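Leave the library open in the evening

Prorncombe library now shuts at five. Until April it stayed open until eight on two nights of the week, and the council says those six hours were the cheapest thing it could cut. I think it was the wrong thing to cut, and I think the way the decision was made will be used on other services if we let it pass.

The case for closing early rests on a count of people coming through the door. Over the winter, 746 visits were recorded after five o'clock. The council set that against the daytime figures and called the evenings underused. The report runs to four pages and the door count takes up most of them.

A door count treats every visit the same. Someone who drops a book in the return slot and leaves is one visit. Someone who sits at a desk for three hours filling in a form for a housing appeal is also one visit. In the daytime there are more of the first kind, and in the evening there were more of the second. I used the place after work for years and most of the people I saw there stayed until the lights went off.

Nantana Kaewkla ran the evening desk for much of that time. She told the public meeting that her regulars were shift workers from the Drelier warehouse, students sharing bedrooms with younger brothers and sisters, and people learning English. None of them can come at two in the afternoon. When the report says they can "transfer their use to core hours", it is describing something they can't do.

The other argument was that everything is online now. Some of it is. You can renew a book from your phone and you can read a newspaper if you pay for it. You can't get a warm room and a table from a phone, and you can't get a person who will look at a letter from the tax office and tell you which box matters. Printing is the same. There is one other public printer in town, in the Sukprasert newsagent on the parade, and it shuts at half past five.

I accept that the council is short of money. I don't accept that the evening hours were ever given a fair chance. They weren't advertised on the building. The heating was turned down at six. The children's section was roped off, so parents couldn't bring anyone with them. If you run a service badly enough, the numbers will fall, and then the numbers can be used to close it.

Kumari, the next town along, had the same problem and did something else. It kept its late nights, moved them to the evenings when the buses run late, and let local groups use the side room for a small fee. The fee is 200 pounds a term. That doesn't pay for the staff, but it pays for part of them, and the building is lit and busy.

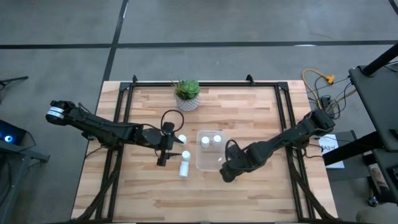
The petition here has 1092 names on it, which is a good number for a town this size. The council's own consultation drew 300 replies and was treated as the voice of the public. I would like someone to explain why the smaller figure counts for more.

What I am asking for is modest. Put one late night back for a year. Turn the heating up, open the children's section, and put the hours on the front door in letters people can read from the pavement. Ask people how long they stayed and what they came to do, and publish the answers. If the place is still quiet after that, I will find it much harder to argue.

The next full council meeting takes questions from residents at half past six. Questions have to be sent in beforehand, in writing, and the form can be printed at the library until five.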